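Chapter 7
Storing Parts in Bins

Most small parts arrive at a workbench in a bin. A good bin is wide enough to reach into, low enough to see into, and strong enough to be dragged across a floor for years. Metal bins cost more than plastic ones, but they hold their shape under heavy loads.

This chapter looks at how parts lie in a bin and how that affects the work of taking them out. Long blocks are a useful case. Stacked in rows, they are quick to lift. Dropped in at random, they cross, lean on the walls, and hide one another — and each one must be picked up at a different angle.

We begin with open bins holding only a few blocks. Section 7.2 moves on to full bins and mixed sizes.

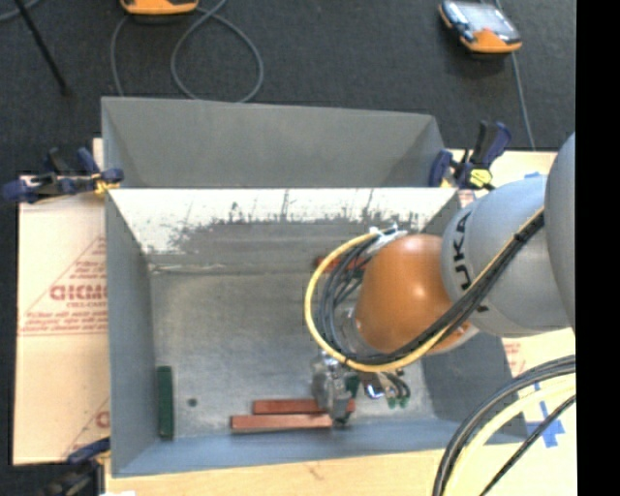
Figure 7.1 Red and green blocks in an open metal bin.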